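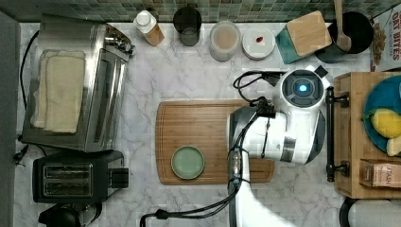
Home | Projects | Reports | Contact

23 March 2021
By the Peltasell tasting team

It has been a lovely quarter for the sparkling wine guide! We have now tasted 128 bottles, and the Futov growers sent us 4 more last week – two of them pink, and both a treat. The Vasiliauskas cider notes are finished as well. Your grant has paid for glasses, postage and the first 3000 printed copies, with over 3 boxes already promised to local shops. Food pairings come next, and we hope to have the full guide out by October.

Recent reports
Flenolex cellar visit
Picking a dry white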